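Acta de la reunión del club de cocina Keken, miércoles, 19:00

Bueno, me toca a mí otra vez hacer el acta, así que perdonad el desorden. Vinimos Hanane, Fadwa, Brahim y yo (Shahab avisó de que llegaba tarde, y llegó tardísimo).

Primero, las cuentas: quedan 516 euros en la caja. Fadwa quiere guardar 164 para el alquiler de la sala en octubre y a todos nos pareció bien.

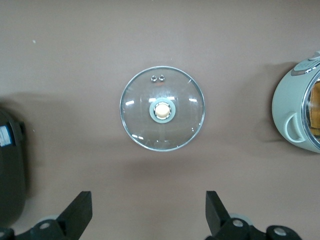 Luego estuvimos media hora larga con el menú de la cena de otoño. Brahim defiende el cuscús a muerte, Hanane prefiere harira y algo de horno... ¡y yo con hambre! Votamos y ganó la harira, tres a uno.

Shahab se encarga de llamar a Ouazzani por las especias. La próxima, a las 6 en casa de Fadwa.

Jagadeesh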